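4. Storage of Household Goods in Small Rental Units

4.1 Background to the interviews

The second part of the study looked at where tenants keep everyday goods when the kitchen and the main room share one floor. Earlier work on small rentals has dealt mostly with floor area and rent. Much less has been written on shelves, drawers and the tops of counters, although these are the places where tenants report the most trouble. The Cestau buildings were chosen for the interviews because the units follow a single plan and were let unfurnished, so that differences between households could not be put down to the layout.

Tenants in 39 units agreed to be interviewed in March. Each interview was held in the unit and followed a fixed list of topics: cooking, washing up, laundry, paper and mail, tools and repair supplies, and goods kept for other people. The interviewer, Tahsin Sivakumar, wrote notes by hand and typed them up the same evening. Two households later asked for parts of their notes to be removed, and this was done before coding.

Counter space came up under nearly every topic. Tenants spoke of the drying rack as a fixed object, in the same way that they spoke of the sink. Boxes were described differently. A box was said to be "there for now," even where the same tenant went on to say that it had stood in that place since the move. The coding scheme therefore treats racks and boxes as separate classes (Figure 3).

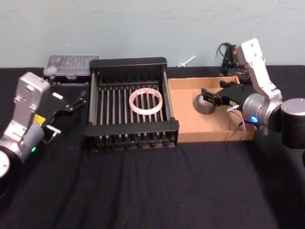

Why were goods in boxes counted as stored when the tenants themselves called them temporary?

The study counted any item as stored if the tenant expected to find it in the same place the following week, whatever word the tenant used for it. Under this rule most boxes were stored goods, and the tenant's own term was kept in a separate column for use in Section 5.

Figure 3. Dish drying rack and shallow cardboard box.

4.2 Small supplies

Tape, string, batteries, light bulbs and picture hooks were grouped under the heading of small supplies. They take up little room, yet they were named more often than any other group when tenants were asked what they had bought twice by mistake. Several tenants kept such goods in the kitchen, in a drawer first meant for cutlery. Others divided them between the hall closet and a bag hung on a door. In the Vuteleo block, where the hall closet also holds the meter, tenants had been told to keep the lower shelf clear and had moved their supplies to the bedroom.

Adhesive tape was the item most often lost. Tenants explained that a roll is carried to the place where it is needed and is put down there. One tenant in the Koval block kept a roll in each room and regarded the matter as settled. Another had hung a roll on a nail inside the closet door and reported that visitors returned it to the nail without being asked. The open center of the roll was mentioned by tenants who stored it on a hook or a rod, and the coding scheme was changed during the first round to allow for hanging storage.
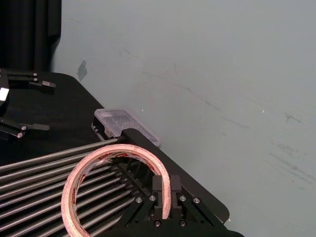 Shirley Lévesque
Senior Research Officer, Housing and Home Life Unit

4.3 Limits of the interview material

The units were visited once only. Tenants knew the date of the visit in advance, and some said that they had tidied for it. The interviews cannot show how a counter looks on an ordinary evening, and no claim of that kind is made in this paper. Coding was carried out by Ashwin Raju and checked by Kekeli Addo, who read the full set of notes. Where the two readings differed, the item was marked as unclear and left out of the tables in Section 5.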